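Teaching by muddle

Ánh Hầu laughs when I ask how tidy her simulated workshops are. "Not very! We tried tidy. The policy learned tidy, and then fell to bits the moment a bucket was in front of something."

Her project, Flillodine, trains a robot arm entirely on rendered tabletops. The method, called Vi, is easy to describe: keep the arm and the room as they are, and shuffle the objects and the wood of the table from one episode to the next. Her group at Vakau made 1,412 layouts this way and held back 186 for testing.

The result she is keenest on came in April. With 700 layouts the arm still reached for the wrong thing whenever containers overlapped. "Then somewhere around 1,000 it just stopped bothering it. I ran it again because I thought I'd loaded the wrong file."

What changed, she thinks, is how the policy treats a partly hidden object.

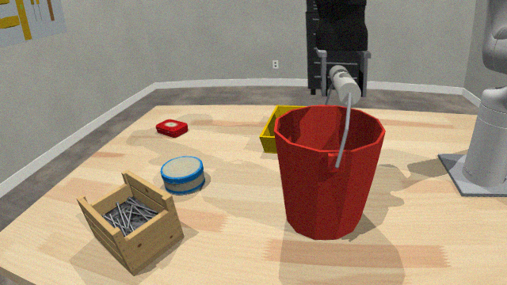 "It used to guess the whole shape from whichever edge it could see, and go for the middle of that. Now it shifts its aim towards the open side, and I love watching it do that."

Next comes Stivwood, a set of table surfaces with far stronger grain and patchier colour, which she expects to cause trouble. "Shadows on dark patches are still our worst case. We've got a long list of those, and I'm working through it from the top."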